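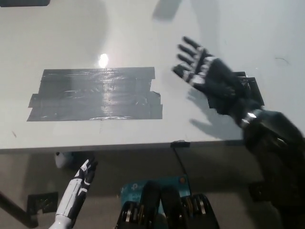 Two hands, one table and a good big patch of duct tape.

I've been meaning to write this one up since July, when my niece asked me over dinner whether she'd ever have to learn to fold a fitted sheet, or whether a robot would be doing it by the time she moved out. I told her to learn the sheet. Then I went home and couldn't stop thinking about it, which is how most of these posts get started (sorry to those of you who came for the tomato updates, they're coming, I promise).

For anyone new, I spent a good chunk of my working life on the packing floor at Zostamwood, down by the water in Bristport. We made flat-pack shelving, and my corner of the place was mostly tape, cardboard and labels. On a busy shift I'd close up 400 cartons and go home with that gummy grey feeling on my fingertips that no soap will shift. So when people talk about machines doing shop-floor chores, I don't picture a car plant with sparks flying. I picture tape.

And tape is hard! Think about what you do with it. You find the end with your fingernail, you pick at it, you swear a little, you get a corner up and it splits and you start over. You pull a length off and it wants to fold back and stick to itself. You lay it down and smooth it with the side of your hand, and the whole time your fingers are telling you how much it's grabbing. Then picture getting it back up off a table again, which anyone who has ever cleaned up after a kids' craft afternoon will know is the worse half of the job.

Look at the strips in that photo, all overlapping, with the ends sticking out at different lengths. It's exactly how I'd have done it at the end of a long shift. The surface is wrinkled and it throws the light back in streaks, and there's a bright spot of glare on the white tabletop just past it. My eyes sort that out without bothering me about it. A camera has a tougher time with shiny things, or so I'm told by Irina Lungu, who used to run our maintenance crew and has forgotten more about machinery than I'll ever learn.

Irina and I had a long coffee over this. Her view is that people get dazzled by the hand. Four fingers and a thumb, lovely striped joints, it looks like ours, so we figure it must be able to do what ours do. She says to watch how it copes when something goes a bit wrong. When the tape tears, say, or the carton comes through with a crushed corner. At Zostamwood we had a carton sealer, a big dumb Zondeo thing with no fingers whatsoever, and it beat every one of us for speed so long as the box was square and the right height. Feed it a crooked one and you'd be on your knees with a utility knife for the next 4 minutes, digging it out while the line backed up behind you.

So we've had machines that are very good at one thing for ages. My dishwasher is a robot if you squint. My washing machine is another, and I love it dearly. It's the in-between bits that are still mine: scraping the plates, turning the socks the right way out, noticing that the tea towel smells off and ought to go in as well.

Could a pair of robot hands do those bits yet? Some of them, some of the time, is my best guess, and probably slower than I'd have patience for. I'd be happy enough with slow if it worked while I was out in the garden. What I wouldn't be happy with is having to stand over it. I've trained enough summer students to know that for the first two weeks a helper costs you more time than you get back, and I was fond of most of the students.

Price matters too. My old neighbour Mrs. Sârbu pays a lady $150 to come in and do the floors, the bathroom and the windows, and for that she also gets the neighbourhood news and somebody to reach the top cupboard. I'd like to see the machine that competes with that.

Still, I find I'm rooting for it. My thumbs are not what they were, and there's a jar of pickled beets in my fridge that has beaten me 2 days running. If a robot hand wants to start there, it's welcome to come by. I'll let you know how the tomatoes are doing next time, the Romas have finally started to colour.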